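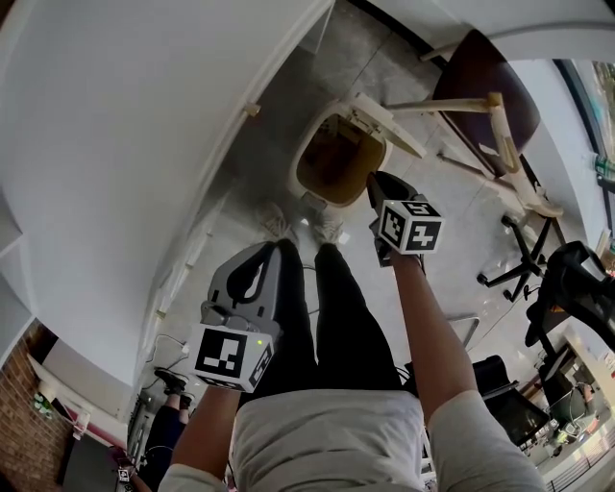 Visit to the Elell offices, Sostbridge
7 Aug 2024

The Office Furnishings Working Group visited the Sostbridge premises of Elell at the invitation of Bernd Dreßler, who is responsible for the building's interior fittings. The visit concerned the upper office floor, which was refitted in January and covers 327 square meters.

Members were shown the seating first. Black office chairs on five-star bases with casters are provided for desk work. Side chairs with pale frames and dark seats are kept for callers and short meetings. Mr. Dreßler reported that the floor has 30 side chairs in all, supplied by Fuchs.
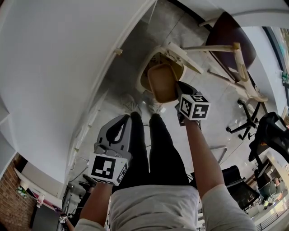
The group then discussed daily upkeep. The floor is cleaned each evening under a contract with Lavance, and staff are asked to keep cables clear of the walkways. Members asked whether the side chairs scratch the gray floor. Felt pads have been ordered, and Mr. Dreßler will report on their wear.

Waste bins received more attention than expected. Elell has moved from small baskets under each desk to shared bins, and complaints about odor have declined.

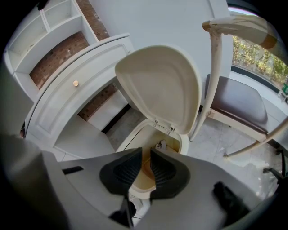 Pedal bin with the lid open, beside the white drawer unit.

Some members doubted that a light-colored bin is practical, as marks show readily on the inside. Mr. Dreßler agreed that the next order should be reviewed on this point.
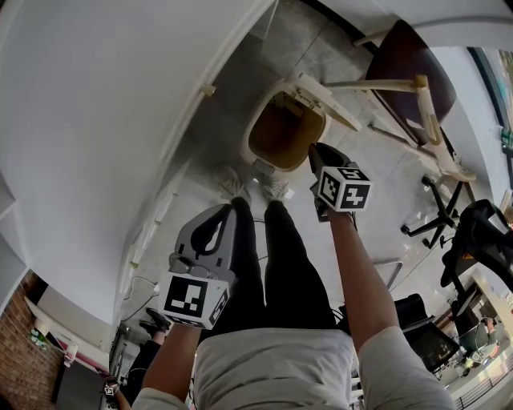
Matters to be followed up

Elell will send the cleaning schedule and the price list for replacement bins. The working group will compare these with its own records before the next visit.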